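**For immediate release – June**

# Two-armed robots learn to handle drawstring pouches by watching their own mistakes, Savham team reports
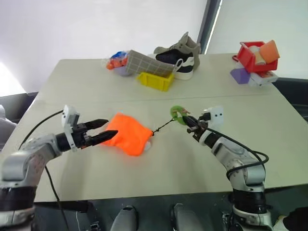
*The two-arm setup at work on an orange fabric pouch in the Savham lab. Other household items sit toward the back of the table.*

Researchers at the Savham robotics lab have released results from a training method that helps two-armed robots work with soft, floppy objects, the kind that change shape each time they're touched. The method, called Rerkia, raised the success rate on a set of pouch and cord tasks from 49 percent to 83 percent, using the same robot, the same grippers and the same collection of demonstrations as the team's earlier system.

The work focuses on something most people do several times a day with hardly a thought: picking up a small bag, finding its cord, and holding one while pulling the other. For a robot it's a surprisingly rich problem. The fabric folds over itself. The cord slides, twists and hides underneath. Two arms have to agree on who holds and who pulls, and they have to keep agreeing as the pouch moves.

"I've been working on cloth for most of my career and I still get excited when a pouch opens," said Esperanza Zabala, who leads the project. "You can plan the motion of a box pretty well before you touch it. With a pouch, the first touch changes the question, so we wanted a robot that keeps asking it."

## Learning from the near misses

Robots in this area of research are often trained on demonstrations. A person guides the arms through a task, the motions and camera views are recorded, and a model learns to produce similar motions when it sees a similar view. The Savham group collected 2954 demonstrations this way, covering pouches, small bags, cords and loops in a wide mix of starting positions.

That gave them a decent system, but one with a stubborn weakness. The demonstrations were done by skilled operators and nearly all of them went smoothly. When the robot pinched a fold in place of the cord, or let one side of the fabric slip, it was in a situation it had rarely seen, and it tended to carry on as if all was well.

Rerkia adds a second stage. After the first round of training, the robot practices on its own. Each time an attempt goes wrong, the system looks back through the recording and marks the moment when the two arms stopped helping each other – for instance, when one gripper began pulling before the other had a firm hold. An operator then provides a short correction starting from that moment, usually just a few seconds long, and the model is trained again with the corrections mixed in.

The team used 311 of these corrections in all. Ramiro Figueroa, the engineer who built the review tool, said the small number was the part that made him run down the hallway to find his colleagues.

"We had set aside the whole summer to collect them," said Figueroa. "I ran the evaluation early just to check that the scripts worked, and the numbers had already jumped. I ran it again because I thought I'd loaded the wrong file. Then I ran it a third time for fun!"

## What the team tested

The evaluation used 10 tasks, each repeated from many starting positions. Some were simple, such as flattening a crumpled pouch or lifting a cord clear of the fabric. Others asked for real teamwork between the arms: steadying the body of a pouch with one gripper while drawing the cord away with the other, or passing a loop from left to right without letting the pouch turn over.

Gains were largest on the teamwork tasks. On drawing the cord away, the older system succeeded in 38 percent of attempts and the new one in 81 percent. Flattening improved only slightly, from 74 percent to 78 percent. Zabala's group thinks flattening has less to gain from corrections, as a bad first move there can usually be fixed by simply trying again.

The tests were also run with other household goods left on the table. Aitana Villalobos, who designed the evaluation, pushed for this from the start.

"A bare table is a nice place to do research, but I don't own one," said Villalobos. "At my house there are shoes and bins and things in bags wherever you look. We wanted the robot to pay attention to the pouch and leave everything else alone, and most of the time it did."

Success rates with other items in view were four points lower than with the pouch by itself. The older system lost 11 points under the same conditions.

## Where it still struggles

The paper gives a full section to failures, and the team encourages other groups to read that part first. Very thin cords remain hard, especially when they lie flat against fabric of the same color. The robot also has trouble with pouches that are packed full; most of the practice was done with empty or lightly filled ones. And it is slow. A task that takes a person three or four seconds takes the robot close to half a minute, with several pauses while it takes a fresh look.

There is also the matter of knots. The current system treats a knot as part of the cord and makes no attempt to undo it. Ívar Skov, a doctoral student on the project, has started a separate line of work on this and already has early trials running in the evenings, from about 6 p.m. until he gets hungry.

"Knots are wonderful," said Skov. "There's so much going on in such a small space, and the camera sees maybe half of it. I don't have results I'd want to show anyone yet, but I do have a very large box of string."

## Sharing the work

The team is making the trained model, the review tool and the full set of corrections available to other researchers at no charge. The original demonstrations will follow once file checks are done. The tool runs on an ordinary desktop computer and can be used with recordings from other two-armed robots, provided that both arms and the camera share a common clock.

Two outside groups have already tried it. Engineers at Omby, a maker of packing equipment, used the tool on recordings of soft mailer bags and found that it pointed to useful correction moments with no changes to the settings. A second group, at the Ackroyd workshop for assistive devices, is looking at how the approach might help with clothing bags and zippered cases.

"Our recordings came from a different robot in a different building, and the lighting was terrible," said Visitación Peñalver of Ackroyd. "I expected a week of fiddling. We had our first corrections marked before lunch, and I've been telling everyone about it since."

Next on the list for the Savham group is a wider range of materials, including mesh, stiff canvas and slippery linings. They also plan to find out whether corrections made on one kind of object carry over to another. Early signs are mixed: corrections from pouches helped with small bags but did nothing measurable for socks, which Zabala calls "a whole other animal."

The group will host an open lab afternoon later in the summer, with the robot running live and time for questions. Visitors are welcome to bring a small pouch or bag of their own for the robot to try. Please remove anything breakable first.

## About the Savham robotics lab

The Savham robotics lab studies how machines can handle everyday objects, with a focus on fabric, cord and other soft materials. Its members include engineers, computer scientists and a former tailor.

**Press contact:** Aitana Villalobos, Savham robotics lab. Video clips, charts and a copy of the paper are available on request. Interviews can be arranged in English or Spanish.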